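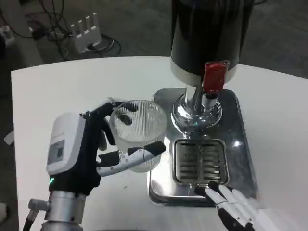
Clelleck 30 Countertop Water Filter

Search products Enter keyword Go
Shop > Kitchen > Water filters > Clelleck 30

The maker says one cartridge lasts 164 days. We doubt it. Ours slowed to a trickle well before that, and we have fairly soft water. Plan on buying spares - they are $33 for a pack of 2, and no other brand fits.

Taste is better than straight from the tap, though the cheaper Annan jug came close.
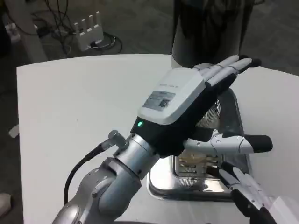 Ottmar Görtz wrote to us that his Clelleck went the full term on one cartridge, but he lives alone and only filters water for tea.

The "mineral boost" insert costs extra. We tried it in January and couldn't taste any change. Skip it.
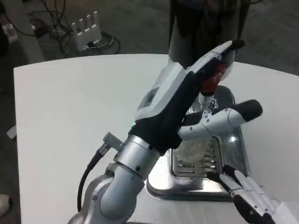
One buyer in Zimotgate asked why the filter light resets itself after a power cut. It's only a timer - it doesn't test the water. Write the date on the cartridge with a marker.

Spare cartridges ship from Flesurow. Returns unopened only.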